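The Second Pressing

Piroska Dudás had walked the top rows at Terkus every morning since the middle of July, and on Wednesday she finally ate a grape and shouted.

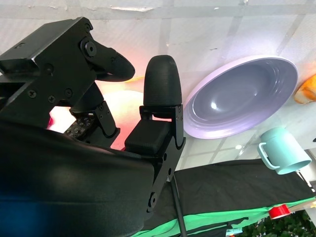
It was a proper shout, too! Romaniuk heard it down at the press house and came up the hill with his boots unlaced, thinking she'd turned an ankle or met a snake.

"Taste," she said, and put a berry in his hand.

He tasted. He chewed the skin for a long while, the way his uncle had taught him, and spat the seeds into his palm to look at them. Brown, all 4 of them.

"Tomorrow," he said.

"Tonight," said Piroska. "At five it'll be cold as a cellar up here. We start in the dark."

She had bought the hill from old Romano with money that was meant for a house. Over 40 rows of Furmint, half of them leaning, and a shed with a very good stove. Everyone in Orbridge told her the vines were finished, and she'd nodded politely and gone out and bought pruning shears. What she loved - what she couldn't get anyone at dinner to care about - was that the old vines gave so little. A few small bunches each, tight as fists, and inside them that wild taste of quince and wet stone and something like the smell of a struck match.

They picked by headlamp. Romaniuk sang, badly, and his cousins sang worse. By sunup the crates were stacked along the track and the first juice was running into the tray, cloudy and green-gold, and Piroska got down on her knees on the concrete and stuck a cup under it.

Oh, it was good! It was sharp enough to make her eyes water, and then it went on and on, sweet at the edges, like biting an apple in a cold wind.

"Well?" said Romaniuk.

She passed him the cup. He drank, and went very quiet, and then filled it again and carried it out to the gate, where Romano was sitting in his truck with the window down, pretending to read the paper.

The old man drank it all. He wiped his mustache and held the cup out.

"Which row?" he said.

"All of them," Piroska called from the doorway, and she was laughing so hard she had to hold on to the frame.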